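How I Sort a Bin of Mixed Bars Without Losing My Mind

I put this off all through October, and then one evening I tipped everything onto the bench and got on with it. 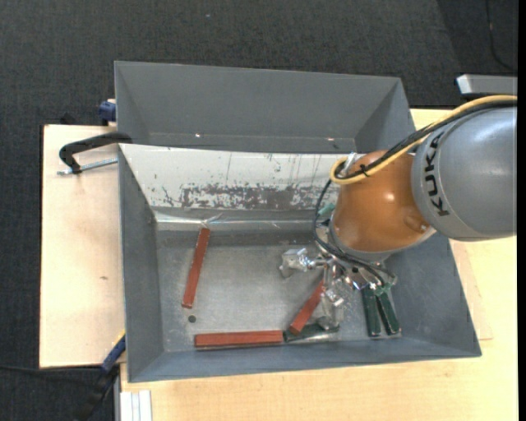
My bars had been living together in one metal bin for ages, all jumbled, and every time I wanted a red one I came up with a green one first. So I finally worked out a routine, and I've been using it ever since. It's nothing fancy, but it's quick, and it saves your knuckles (mine were a mess).

What you'll need

One shallow bin with sloped sides
Two trays, one for each color
A soft brush or an old paintbrush
A dry rag
A wooden bench or table you don't mind scuffing

Step 1. Clean the bin first. Grit in the bottom will scratch the faces of your bars, and you'll see it most on the dark green ones. Brush it toward one corner, wipe it out with the rag, then do the corner again — there's always more!

Step 2. Put a few bars in at a time. I used to pile in everything I had and then spend ages digging. Now I stick to a single layer with plenty of bare metal showing between the bars. If two of them have to touch, fine, but don't stack them.

Step 3. Start with anything leaning on a sloped wall. Those are the ones that slide down and pinch your fingers while you're reaching for something else. Hold the bar at the middle of its long sides and lift straight up.

Step 4. Do the flat ones along the edge next. A bar lying tight against the wall is a pain to grab, so push one end out toward the middle with a fingertip, then pick it up. My friend Felista Kaijage uses a butter knife for this and swears by it. I've tried it, and I still like my finger better.

Step 5. Take one color all the way out before you touch the other. I go red first. Switching back and forth feels faster, but I timed myself with a kitchen timer and it added 90 seconds to a batch.

Step 6. Lay them in the trays with all the long sides facing the same way. Leave a finger's width at one end so you can get them out again later. I forgot that the first time and had to flip the whole tray over on the rug, which the dog enjoyed very much.

A few odds and ends

If a bar has a chipped corner, set it aside on the bench and decide about it when you're done. I keep mine in a coffee can for shimming up wobbly shelves.

Label the trays on the short end, where you can read it once they're on the shelf. Masking tape works fine and peels off clean if you change your mind.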